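A Good Board Takes Its Time

The workshop in Firdale has one long room, and by nine in the morning it already smells of maple. I came in May, when the big doors stay open and the dust goes out to the yard with the wind. I planned to stay for the morning. I left when the lights were switched off.

Dukell makes tabletops, shelves and cutting boards, and almost all of them begin as narrow planks. The wood arrives from the Cosgrove mill and then it must rest. Over 14 weeks it lies in the rack with thin sticks between the layers, and in this time it is only turned and looked at. For a visitor this is the least exciting part of the work, but the people here speak about it more than about any other.

After the rest comes the choosing. The planks are put side by side on the floor, moved, turned around, and moved again. Two pieces can come from the same tree and still look like strangers. One is almost white, the other has the color of honey, and between them you need something that makes peace. I tried it myself and was quite proud of my result – it was taken apart in a moment, very politely.

The gluing is quick. Too much pressure and the joint becomes dry, too little and it opens in the first winter. Then the board is left alone again for two days before the surface is made flat.

What I like in maple is how quiet it is. Oak wants to be seen from the door, but with maple you must come close to find the waves in the grain and the small dark flecks.

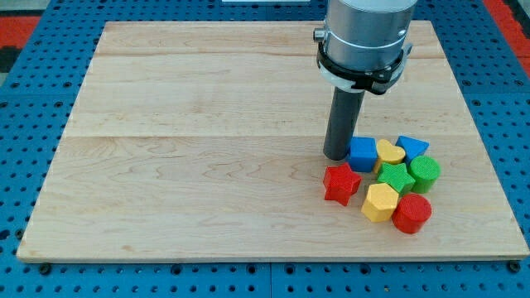
The seams are a matter of opinion. Jillon, the small shop in town which sells the finished pieces, would like them to disappear completely. In the workshop they prefer that a seam stays straight and honest, so the buyer can see how the wood was put together. I am on the side of the workshop. My own kitchen table has three planks, and my hand still finds the line between them when I drink my coffee.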